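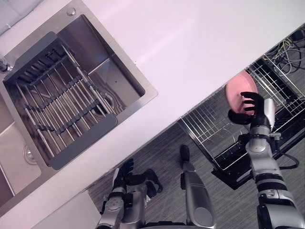

Sumeya Gebreyes wrote:

> Has anyone given up on a countertop dish rack altogether? Mine eats half the counter, and the tray underneath gets that pink slime no matter what I do. I'm looking at the roll-up kind that goes over the sink but I can't tell if it'll hold real dishes or just a couple of mugs. We don't have a dishwasher and there are four of us. Skidirell has one for 35 dollars, if anybody knows it.

Hi Sumeya, and hi all,

Yes! Well, mostly. I bought a roll-up one in March of last year (a Grelby, not the Skidirell, so I can't help you there) and I'd buy it again tomorrow. Steel rods, silicone on the ends, and when we're done I roll it up and stick it in the drawer with the baking sheets. The water goes straight down the drain so there's no tray and no slime. I scrub the silicone with an old toothbrush every couple of weeks and that's all the care it gets.

Now the part you asked about. Ours takes pots, bowls, glasses, a colander, all fine. Plates are the trouble. There's nothing for them to stand up in, so you end up leaning them on each other and then somebody grabs the wrong one and down they all go (goodbye, blue salad plate). With four people I think you'd miss the slots. I kept our old wire rack for that reason and it comes out when we have company, then goes back to the basement shelf.

Measure your sink first!! Front to back, outside edge to outside edge of the rim. My first one was too short and dropped right into the basin, and I had to send it back to Pruitt and pay the shipping myself, grrr. If you have a double sink, check which side you'd want it on too. I wash in the big side and wish I'd thought about that a little harder.

About the slime, if you keep the rack you have: white vinegar in the tray, leave it while you eat supper, rinse, and stand the tray on its end overnight. Petrică posted that one here ages ago and it does help.

Does the Skidirell listing give the length? Send it along and I'll compare it with mine.

Rodica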